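Standby Power Draw of Small Kitchen Appliances in Shared Housing
Tralska House Energy Survey, Project Report

1. Background
Household electricity studies usually concentrate on heating, refrigeration and laundry. Small countertop appliances are used for a few minutes a day and are often left out. This project measured what such appliances draw when plugged in but idle, and compared it with their consumption in use.

2. Method
Readings were taken in 3 shared kitchens at Tralska House during February. Each appliance was connected to a plug-in meter for 4 days. Residents were asked to keep their normal habits and to log each use on a sheet beside the outlet. Appliances with a clock or display were recorded separately from those with a mechanical switch.
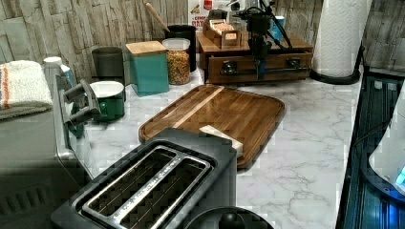

Kavitha Iyengar
Second-year student, Building Services; data collection and analysis

3. Results
Toasters with a mechanical lever showed no measurable idle draw. Microwaves with a lit clock drew power continuously, and in one kitchen the clock used more energy over the test period than the cooking did. Coffee makers varied by model and no general figure is given.

4. Limitations
The meter does not resolve loads below its lower threshold, so very small draws were logged as zero. Use sheets for the second kitchen were incomplete and were excluded from the comparison in Section 3.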